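New fingers, old screws

May 2, 2021

I've spent most of the long weekend on my knees under a table looking for an M3 washer, so I thought I might as well get a blog post out of it.

Regular readers will know I look after the hand-held gripper at our little workshop in Sturthorpe. It's the one we carry about by hand to show the arm what we want doing, and it takes far more of a battering than the arm does. Since December it has been dropped twice, leant on once, and used to pick up a mug that was much too heavy for it (me, sorry). The finger pads had gone shiny at the tips, the left finger had a wobble, and anything smooth just slid out sideways.

So, new pads! I ordered a set from Hetov, who are slow but pack things beautifully, and put them on over two evenings. The old ones came off with a fair bit of swearing. Whoever fitted them last had used threadlock on everything, and I'm fairly sure that whoever was also me. If you're doing the same job, warm the screw with a soldering iron for 30 seconds and it'll give up quite politely. Don't do what I did first and lean on the driver until the head rounds off.

I kept the orange brackets behind the pads. I'd printed spares, but the old ones had no cracks in them and the spares came out slightly fat on one side (the printer needs a look as well, that's another post). A wipe down, a fresh pair of screws each, and back they went.

The bit that always takes longest is getting the two sides to match. I close the fingers gently on a strip of card, see which side touches first, slacken that block off and nudge it. Then I do it all again after tightening, as tightening moves everything. I got there on the ninth go, with a cup of tea somewhere around the fifth. After that I opened them up and took the gripper over to the play food table for a look through its own camera. 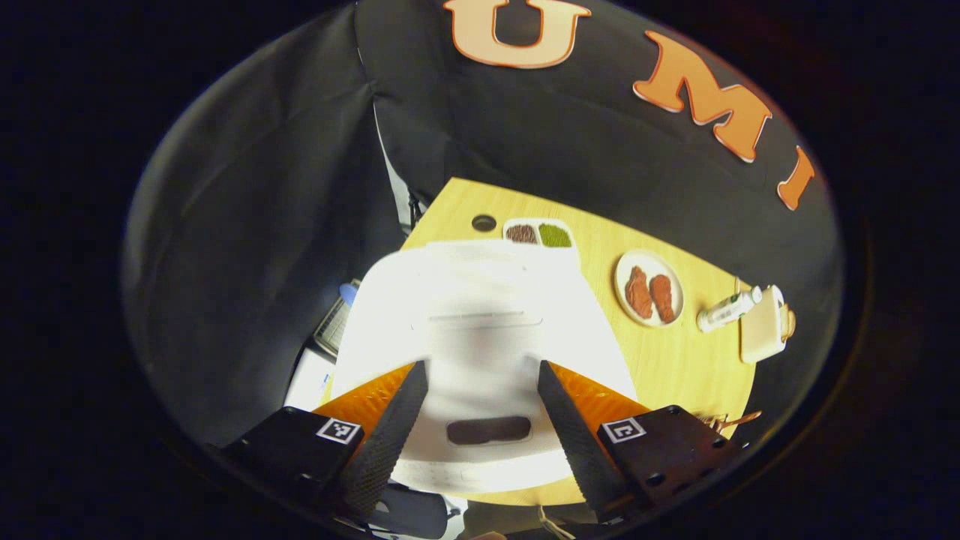

New pads on, fingers open, with the tray and the toy meat waiting.

The markers on the blocks are worth a word, as I got caught out by them last year. The software uses them to work out how wide the fingers are open, so if one is grubby or peeling you get a width that jumps about all over the place. I clean mine with a dry cloth and nothing else. I once used some kitchen spray and took half the black off, and then had to wait for Carrillo to post me a new sheet. Dry cloth!

Next on my list is the lighting. That white tray throws back so much glare that part of it washes out, and I'd like to turn the lamp down a touch or bounce it off the wall. I've got an old Stomik dimmer in a drawer that might do the job if I can find the plug for it.

I've written the date on a bit of masking tape and stuck it inside the case lid, so that next time I can see how long a set of pads lasts. The log says the old ones did 1581 grabs, though it wasn't running for the first few weeks, so they probably managed a good few more than that. I'd be very happy if these got to 1806, for no better reason than wanting to beat the old set by a decent margin.

Still haven't found the washer. I used one from the bike.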